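Hareck Workcell Supplies
Home | Cells | Tooling | Boards and fixtures | Guarding | Spares | Basket (0)
Search products... Go All categories

Hareck Skumance practice board, with blocks and rules sheet

Updated 2019-02-15

Skumance is a flat wooden work surface for small arm cells, sold with a bag of printed shapes and a rules sheet. We make the board and the blocks. The rules sheet is ours as well, and it is the part customers ring us about, usually to ask whether it makes their cell compliant.

It doesn't. A board can't comply with anything on behalf of the machine above it. If a seller tells you their tabletop kit is "certified safe for collaborative use", ask which standard, which clause, and who did the assessment. We have asked that of two suppliers and had a brochure back both times. ISO 10218 deals with industrial robots and ISO/TS 15066 with people working near them, and neither lets you skip the risk assessment for your own cell, with your own tool fitted.

The same goes for the words "cobot" and "force limited". The arm may well stop when it meets resistance. A thin rigid finger puts all of that force on a very small patch, and the arm has no idea whether the patch is wood or the back of a hand. Fit a different finger and your old assessment is out of date. People swap tools in a tea break and carry on, and we have yet to see the paperwork keep up.

What the rules sheet asks for

- Speed at the tool held to 400 mm per minute for the first run of any new program. Yes, it is slow. Put up with it.
- A height check over bare board, and a second one over the tallest block, before any pushing.
- Blocks placed by hand only with the arm stopped and the stop confirmed at the pendant. A paused program is not a stopped arm.
- The fixings at the board edge checked at every change of shift. A board that creeps will spoil your results long before anyone sees it move.
- A written note of every contact with the board, including the ones that did no harm. Those are the ones that get left out.

We don't print a "safe working distance". Customers want one number and there isn't one that would hold for every arm. Mistgate, our older board, came with a figure on the label, and we found it being quoted in places where it made no sense. The label has gone.

Ordering

Boards are made to order and leave us in up to 24 days. Blocks come in bags of 4 or as a mixed set. The Priedītis clamp kit is sold separately and is the only one we will answer questions about. Spare copies of the rules sheet are free, and you may alter it for your own site provided you take our name off the altered version.

We don't take back boards that have been drilled. A gouged surface can be sanded once, after which your saved heights are wrong and want setting again from scratch. 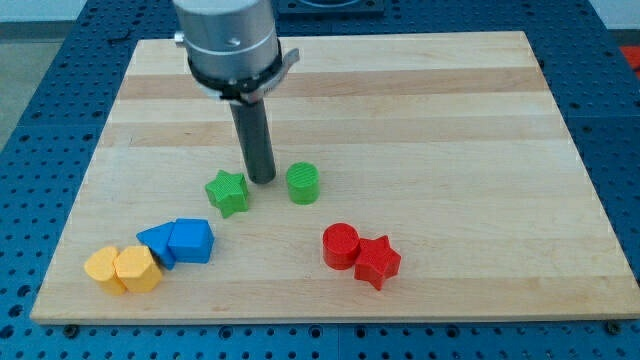
One more thing on heights: teach them with the finger you mean to run, never a stand-in of "about the same" length. If the two differ by 2 mm you have either a finger that misses or one that presses into the wood, and the program will report success in both cases. Write the finger length on the job card next to the saved heights, and throw the card away when the finger changes.

Contact Hareck | Delivery and returns | Copyright Hareck Workcell Supplies | Back to top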